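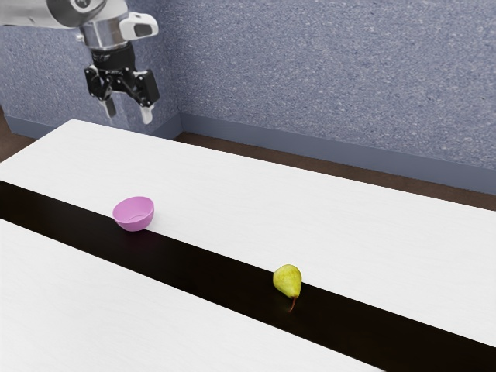
2019-02-18

Sim notebook, pear-to-bowl task, drop fault

OK, so the grip thing bit us again, and this time I want it written down properly before I forget which knob I touched. The short version: the overnight batch on the Midska build finished all 500 episodes without a crash, I came in feeling very pleased with myself, and then the summary said 60 of them had failed the "object in bowl" check. Last build we had 2. Same pear, same bowl, same table, same pick script.

My first thought was the planner (it's always my first thought, and Rok Zupan has started making a face when I say it). So I spent the whole morning on joint logs. No limit hits, no collision flags, tracking error flat as a board. The arm goes where it's told. I should have looked at the contact forces first and I'd have had my lunch on time.

What the contact log shows is that in the bad episodes the fingers close, both pads report contact, the grasp gets marked good, and then one side starts chattering. On, off, on, off, every few steps. The pear creeps down between the pads during the lift and somewhere along the carry it's gone. The success flag for the grasp stays true the entire time! We latch it at close and never look at it again. That's a bug all by itself, and it's mine, from October.

Went back through the approach next, wrist view, stepping one tick at a time. I wanted to know if we were coming down crooked or too far up the neck, where there's hardly anything to hold on to. With the fingers open on either side of the fruit I couldn't find anything to complain about, and the offset in the log was well inside tolerance. So the approach is off the hook for now.

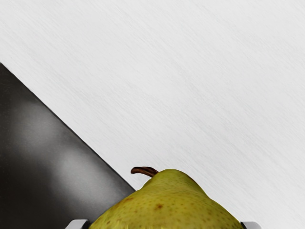
Things I tried, in the order I tried them

Raised the grip force. Worse. The chatter got faster and in one run the pear shot out sideways and left the table, which was funny the first time.

Put the old friction value back on the pads. A bit better, still dropping. I ran 30 episodes and lost more than I'd want to show anybody.

Swapped the pear's collision mesh for the one from the Todorova asset set. This is where it got interesting – the chatter vanished. Diffed the two files and the one in the Midska build has been simplified down to big flat facets. You'd never notice by looking, because the visual mesh is untouched. But if a pad lands on the ridge between two facets the solver can't make up its mind which face it's touching, and it flips back and forth until the fruit walks out.

Ran another 30 with the Todorova mesh and the original grip force. No drops. I then put the bad mesh back to be sure, and the drops came back with it, so I'm fairly confident. Haven't rerun the full batch yet. The machine is Velimir's tonight and I promised.

One more thing for whoever picks this up: the carry height. We let go a short way above the rim, and I'd like to keep it that way, but a pear that has slipped in the grip hangs lower than the script thinks it does. With a real bowl on the Flarnville bench that could mean knocking it clean off the table. I've asked for the release step to check the actual object pose before it moves over the bowl – it's a few lines, and I'd sooner have it in before the hardware trial than after.
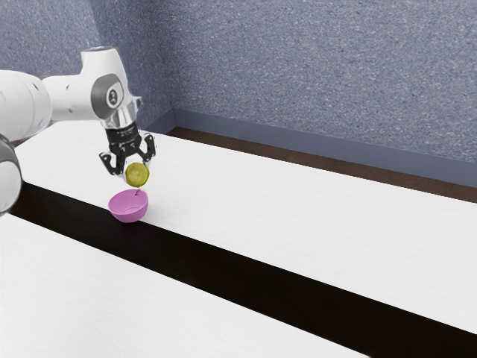 Meifang Feng read this over and says the mesh is only half of it. In her view the latched flag is the serious fault, and she wants the carry to abort the moment either pad loses contact for more than a couple of ticks, mesh or no mesh. She also pointed out that a real pear has soft spots and a real pad wears, so we'll see chatter on the bench for reasons the sim doesn't know about.

She's right and I don't love it, as it means reopening the state machine. Opened a ticket for it and put my own name down.

Still to do: full 500 with the Todorova mesh, unlatch the flag, pose check before release. Also find out who simplified the mesh and when. Gorazd thinks it came in with the Virkinport export, where there's a "reduce" box ticked by default. I'll look at the other fruit in that export tomorrow before anyone starts a batch with them.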